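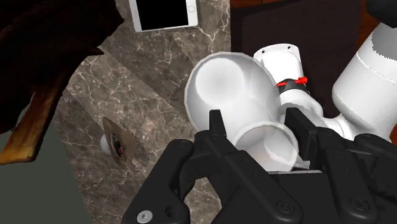
White vessel on the marble, with the gripper coming up beside it

Small Press & Little Magazines > Identification and Bibliography
Thread: Clasance no. 2 — which cover came first?

stapledspine
Hello all, and thank you in advance for your patience, because this is going to take me a few paragraphs. I've been slowly putting together a run of Clasance, the poetry magazine Debashish Majumder edited and put out under his Horis imprint, and I've run into trouble with no. 2. I now own a pair of copies and they don't match. One has a plain gray wrapper with the title rubber-stamped in the upper corner. The other has a printed wrapper, cream stock, with the title set in a rather nice italic and the contributors listed down the back. Inside they look the same to me, right down to the dropped line in the Abernathy long poem, which somebody has corrected by hand in the gray copy and not in the cream one.

The only dealer description I've been able to find calls the gray wrapper "first state" and charges accordingly, but gives no reason. Does anyone know what this is based on? I'd also love to hear if anyone has the supplement. The masthead mentions a folded sheet laid in, Latrice Park's "Allow," and neither of my copies has it.

mimeo_marge
Oh, what a treat to see Clasance come up! I had nearly the whole run once and sold it to pay for a transmission, and I've been sorry ever since. My no. 2 was gray wrapper, and it did have "Allow" tucked in after the center staples. Single sheet, folded twice, mustard-colored paper, with the poem running straight across the folds so that you had to open the whole thing out on the table to read it. My recollection (and please take it as that) is that the gray ones went out to subscribers and friends, and the cream ones were done a little later for the bookstores. So first state sounds right to me.

P. Quillon
I'd be careful with "state" here, Marge, with affection. State and issue mean different things, and if the sheets are identical and only the wrapper varies then what we're talking about is a binding variant. To claim priority you'd want something outside the object itself: a dated letter, a subscriber's postmark, a printer's invoice. The hand correction in the gray copy doesn't help as much as people think it does. Anybody could have made it, at any time, including a careful reader with a good pen.

stapledspine
Fair enough, and I did wonder about the pen. It's blue-black ink and the handwriting is small and very upright. I don't have a sample of Majumder's hand to put beside it, so if anyone has a signed copy or even an envelope, I'd be so grateful.

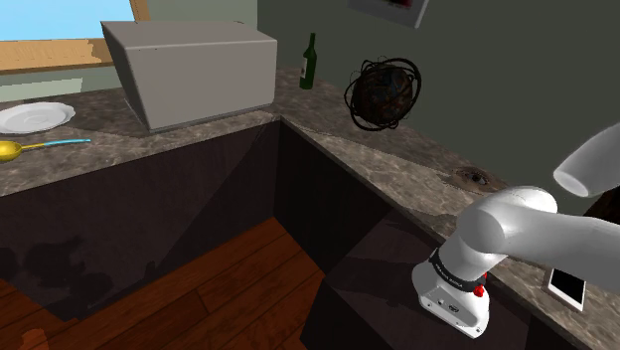

One more thing I forgot to say last night. The cream copy has a price on the back and the gray one doesn't, which would seem to fit Marge's idea of a bookstore wrapper. And the staples are different, wider on the cream. I don't know what to make of that, but I measured them anyway, so now you all have to hear about it.

inkandtallow
I'm going to disagree with pretty much everybody, sorry! I think the cream came first. Look at the note in the back of no. 3, where Majumder thanks readers for putting up with "the plain coat" on the last number. I've always read that as him running out of printed covers and finishing off the leftover sheets with whatever paper he had in the shop. The print run is given as roughly 2,000, which is an awful lot for a magazine like that, and I can easily picture him paying for fewer covers than he needed.

P. Quillon
The 2,000 has always bothered me. Is that from the magazine or from a catalog? If it's from a catalog I'd want to know who wrote it.

inkandtallow
From the catalog of an old bookseller near me, so point taken. The "plain coat" line is in the magazine itself, though, and I can scan it.

mimeo_marge
Well now, I had completely forgotten that note, and I must have read it a dozen times. I still lean gray, mostly because of where my copy came from — the woman I bought it from had been a subscriber, and she kept everything in the envelopes. But I can see how he might have sent plain ones to subscribers simply because they'd already paid and wouldn't mind.

stapledspine
This is wonderful, thank you. Inkandtallow, yes please to the scan. For my own checklist I'm going to enter them as wrapper A and wrapper B, no priority given, with a note on the price and the staples. Marge, do you remember whether "Allow" had a Horis imprint on it anywhere? I've been offered a loose one, mustard paper, and the seller says there's no printing on it apart from the poem and Park's name.

mimeo_marge
I believe there was a tiny line at the foot of the back panel, but I wouldn't swear to it. The buyer of my set still sends me a card every March, so I'll write and ask him to unfold his.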